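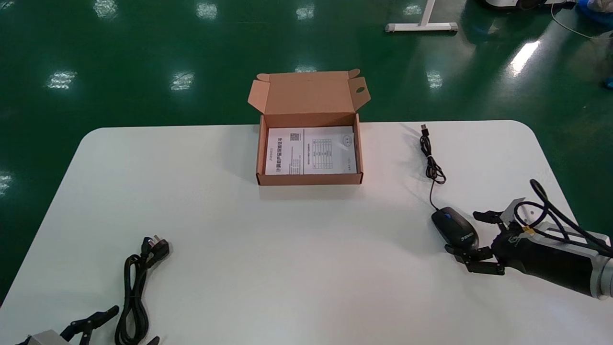
6. The Packing Task: setting out and first runs

Wenammont Robotics Club, Handbook for New Members

By now you should have finished section 5 and be able to move both arms without anyone shouting. If somebody did shout, go back and do section 5 again. It's short.

The packing task is what every new pair does in their first half term. One of you drives and one of you writes the log, then you swap. The job is to pick up a wired mouse, put it in its cardboard box along with its cable, and let go. A child of four can do this. You will need several evenings.

6.1 What you need

The mouse with the blue wheel. There are better mice in the cupboard, and they are for using with computers.
The brown cardboard box with the hinged lid, and the warranty paper that lives in it. The paper stays in the box. It has been covered under no warranty we can find for years, but the camera settings were tuned with it there.
The coiled power cord, which belongs to the second half of the task (section 7).
The run log, and a pen that works. Test the pen first.

6.2 Setting out the table

1. Check that the stop button is within reach of the person driving. Within reach means without standing up.

2. Put the box near the far side of the table, open, with its lid standing up behind it. If the lid flops forward, fold the side tabs out and lean it back a little. Do not tape it. Every year somebody tapes it, and every year Remedios Figueroa peels it off and looks disappointed in them.

3. Lay the warranty paper flat in the bottom of the box.

4. Put the mouse on the table, clear of the box. Arrange the cable in a loose bundle with the plug end pointing away from the arm.

5. Home both arms from the Drevo screen and open both grippers. Wait for the green tick. The tick sometimes appears before the arms have finished moving, so look at the arms as well.

CAUTION: Once the arms are live, keep hands, sleeves, lanyards and snacks off the table. If something needs straightening, press stop, straighten it, and home again. The arm is slow, but it is very sure of itself.

6.3 Picking up

6. Switch the Drevo screen to the wrist camera. Bring the gripper in behind the mouse, so that the wheel points away from you on the screen and the logo is nearest.

7. Centre the mouse between the two pads. You want a gap either side before you close. The gaps need not match, but if one pad is already touching, back off and try again, or you will push the mouse across the table like a very expensive broom.

8. Close at speed setting 6. The dial goes up to 22. You have no business up there.

9. Lift straight up by 13 centimetres before you travel sideways. Less than that and the cable will catch on the front edge of the box.

Note: If the mouse drops, log it as a drop. "Released early" is a drop. So is "placed on table from height".

6.4 Into the box

10. Travel until the mouse is over the paper, then stop and look. The cable matters more than the mouse at this point. It should be inside the box, up against the back wall. Loops standing up in the air are fine as long as none is hooked over a side flap.
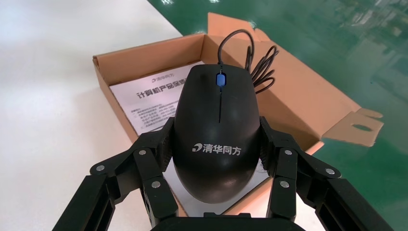
11. Lower until the mouse is resting on the paper. Go gently for the last bit. The cardboard is softer than it looks and we are on our third box.

12. Open the gripper fully before you lift. Partly open counts as closed, as the Stelmakh pair found in December when they brought box, paper and all back up with them.

13. Write down the result, good or bad, before you reset.

6.5 If it goes wrong

The gripper closes and the mouse squirts out forwards. You are gripping too far back, on the round part. Move the pads up towards the buttons.

The cable drags behind and stays outside the box. Gather it into a tighter bundle and put a twist tie round the loops. Pairs in their first month may use the tie freely. After that it costs you a point per run.

The arm stops halfway with a beep. One beep is a joint limit: back out the way you came. Two beeps means the network has gone, so go and find whoever is streaming something.

The screen shows the wrong wrist. You have left and right swapped. Everyone does this, usually while insisting that they haven't.
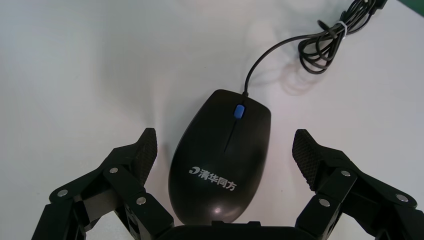 Fig. 6.3. Step 7, wrist camera. Pads open either side of the mouse, cable tied.

6.6 Scoring and moving on

A pair passes when it has seven clean runs in the log, with each of you having driven at least two of them. A clean run means the mouse and cable are inside the box, the box is still where you put it, and nobody pressed stop. Expect roughly 22 attempts to get there. The club record is held by a pair who will tell you about it themselves.

When you have passed, copy your log into the Gastus folder and put your initials on the sheet by the door. Park both arms, switch off at the wall and put the mouse back in the box by hand. You may find this strangely satisfying.

Go on to section 7, The Power Cord. It is worse.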